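Eltby Residence: Laundry and Linen FAQ

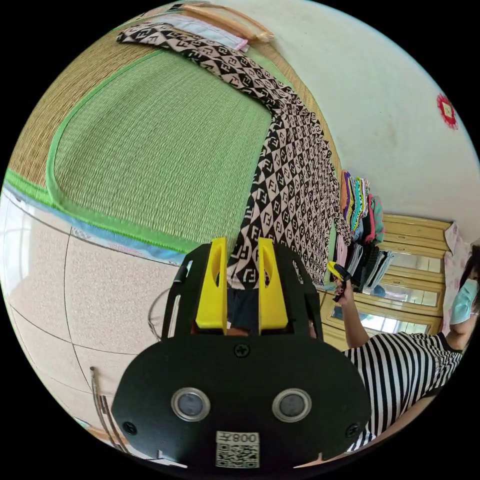

When may residents use the folding room?
The folding room is open daily until 9 p.m. Residents of Plekberg House must sign in at the front desk.

Where should folded clothes be left?
Clothes should be stacked by resident and taken back to the room the same day. Items left overnight are moved to Room 157.

Are woven mats washed with other linens?
No. Mats should be wiped with a damp cloth and dried flat.

Who handles missing items?
Please contact Tiina Juntunen, Linen Services, extension 507. Claims are kept on file for 80 days.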